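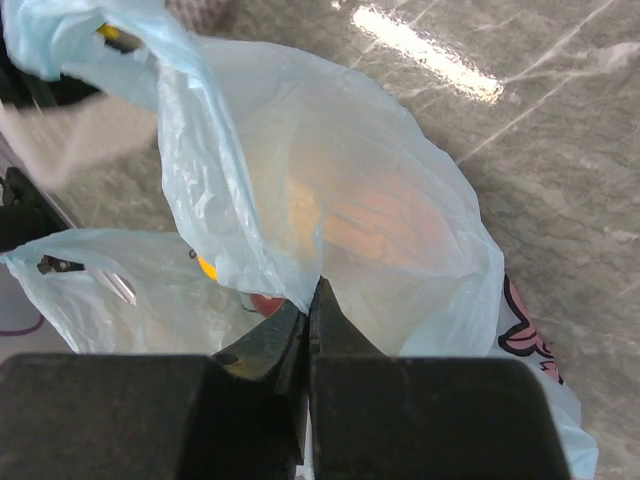 Do thin blue grocery bags really keep bread and produce fresh?

Posted in Kitchen & Pantry, October 2026

plirnley_pantry

My sister-in-law swears that you should leave everything in the bag it came home in. You know the kind, pale blue, see-through, so thin it crinkles if you look at it. She twists the top and puts the whole thing on the counter, bread and oranges and whatever else together, and claims it all lasts 9 days. I have my doubts. My bread gets spots well before that and the oranges go soft on one side.

She read it on the Zembridge household tips page, which also says to freeze your candles, so I'm not sure how much weight to give it. Has anyone tested this, or is it one of those things people repeat? I don't have a bread box and I'm not buying one. Kitchen is small and gets warm in the afternoon.

flovonton_kitchen

I wouldn't believe the 9 days. Maybe with a supermarket loaf full of preservatives, in a cool house, if you never open the bag. Bakery bread, no.

The trouble is that bread and fruit want different things. A closed plastic bag holds moisture. That keeps the crumb soft for a while, and it also gives mold a nice damp place to get going. Oranges give off moisture too, so shutting them in with a loaf makes it worse. I'd split them up as soon as you get home.

What I do:

Bread stays in its own wrapper or goes in a paper bag if we'll finish it in 2 days. Anything past that gets sliced and frozen. It toasts fine straight from the freezer.

Oranges go in an open bowl if we're eating them this week, otherwise loose in the crisper drawer. Check the bottom ones. One bad one will spoil its neighbors.

The blue bag gets shaken out and used for the bathroom trash. That is all it's good for as far as I can tell. The film is so thin that a twisted top works its way open again anyway, so whatever "seal" your sister-in-law thinks she has probably isn't one. A clip would hold it better, but then you're back to trapping damp.

I'd be careful with "I always do it and it's fine" as proof, too. People remember the loaf that lasted and forget the three they threw out.

marchuk77

i leave mine in the bag and never had a problem. just eat it faster

old_bread_knife

Partly disagree with flovonton_kitchen. Paper dries out a crusty loaf overnight where I live, and plastic is better for soft sandwich bread. But yes, keep it away from the fruit.

Please don't put the bread in the fridge, which somebody always suggests. It goes stale quicker in there, even if the mold holds off.

If you want to settle it with your sister-in-law, buy two of the same loaf on the same day. Leave one in the blue bag with the oranges and one by itself in its wrapper, same shelf, and look at both after 7 days. I did that with rolls in April and the ones bagged with fruit lost. It was one try in one kitchen — take it for what it's worth.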